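Werkstattbuch Endstead, April
Vorgang: Leimversuche Buchenholz, Reihe Prunance

Die Klebeproben der Reihe Prunance wurden um 8:40 Uhr aus der Klimakammer entnommen. Geprüft wurden Fugen mit Auftragsmengen von 100 und 200 g/m². Die Holzfeuchte lag im Sollbereich.

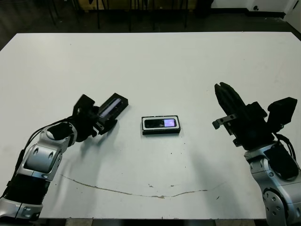

Laut Keegan Hoani ist die höhere Auftragsmenge bei Buche nicht vertretbar, da der Leim beim Pressen seitlich austritt und die Fuge verhungert; er bittet um Wiederholung mit verkürzter Wartezeit.

Die Wiederholung wird mit Material aus Grisberg angesetzt. Der Höchstwert der ersten Reihe betrug 1.468 N – gefordert sind nach Tindall fast 2.000 N.

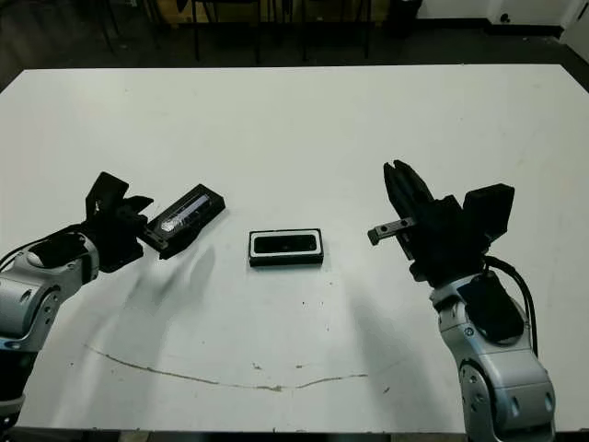
Für die zweite Reihe gilt daher eine offene Zeit von sechs Minuten. Der Pressdruck bleibt unverändert. Bruchbilder sind getrennt nach Holz- und Fugenbruch einzutragen, Gegenzeichnung D. Henare.

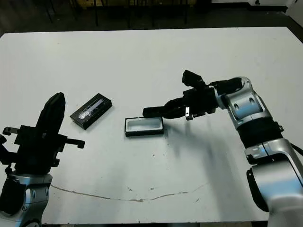

Tischfläche mit Linie im unteren Bereich

Offen: Restmenge Härter, Charge prüfen.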